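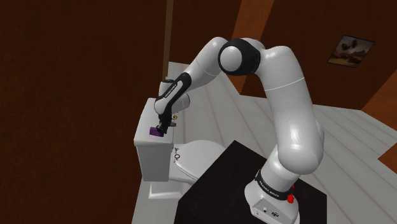
## 4. Can the arm tidy a bathroom yet?

When we began the Rundari study, we expected the bathroom to be the easy room. Kitchens have drawers that stick and stoves you would rather not bump, and the workshop tasks in Section 3 asked for a good deal of force. A bathroom, by comparison, is a small place with a few flat surfaces, and most of the tidying there comes down to picking up little things that have been set down where they don't belong. We were a bit too cheerful about this, as the results will show, and we'd like to spend some time on the reasons.

### 4.1 The chore

All of the bathroom trials were run in simulation, using the Sallport home set. The arm is a Franka Emika model on a fixed base, placed close to the toilet, and it has to clear small objects from the top of the tank. Any parent will know the chore: a block, a key, some odd bit of hardware, all left on the nearest handy ledge. The instruction given to the controller names one object only, and everything else is clutter that should stay where it is. We compared two controllers. Stodine plans each reach from the estimated shapes of the objects, while Akyol was trained on recorded demonstrations and chooses its next small motion from the camera views.

We count a trial as a success if the named object is lifted clear of the porcelain, held for 2 seconds, and let go inside the target area, with no other object pushed to the floor. Readers who work mostly with tabletop tasks may find that last condition strict. We kept it anyway, and we'd encourage others to do the same, for a helper that fetches your key and sends three other things behind the toilet has not saved you much work.

### 4.2 What we found

Across 2,843 bathroom trials, 885 ended in success. Blocks were the friendliest objects by a wide margin. They have flat sides, they sit still, and their color stands out against a white lid, so both controllers usually arrived with the fingers lined up well enough.
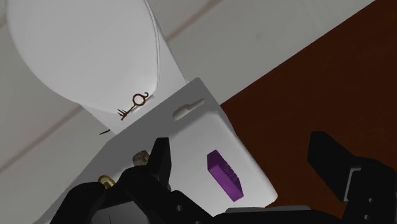 Thin and looped objects were another matter altogether. A key lying flat offers very little height to grasp, and if the fingers come down even slightly off they press on it and slide it along. Stodine would often stop above such an object and try again from a new angle, sometimes until the time ran out. Akyol was bolder and finished more quickly, but it also disturbed its neighbors more often, and most of the objects lost to the floor were lost on its watch.

We had not given enough thought to crowding. Two objects set a finger's width apart behave, for the purposes of grasping, like one awkward object, and opening the gripper between them can spoil the trial before anything has been picked up. We went back through a batch of failed trials by hand and found 17 in which the chosen grasp was perfectly sound for the named object and hopeless for whatever lay beside it. A person would nudge the neighbor aside with a knuckle and think no more of it. Neither controller had any such move to draw on.

### 4.3 Room for the elbow

The other difficulty was the arm itself. It was designed for roomy workplaces, and a bathroom gives it walls and fixtures to fold around. Reaches to the far part of the tank lid brought the forearm low and the elbow high, and a good many plans were thrown out for want of a safe path, even when the grasp at the end of them was fine. Close to the body of the arm, the side camera views could also fill up with shell and very little else, leaving Akyol to choose its next motion with hardly any sight of the objects. 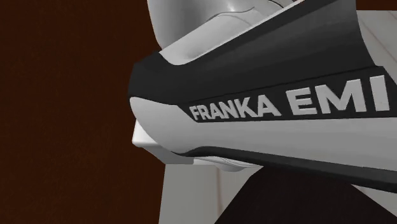
**Figure 4.** Close view of the arm in the simulated bathroom, with part of the maker's name visible on the shell.

Moving the base helped in some layouts and made matters worse in others, so we left it fixed for the trials reported in this section. The mobile base is taken up again in Section 5, together with the hallway and laundry tasks, where there is at least a little more space to turn around.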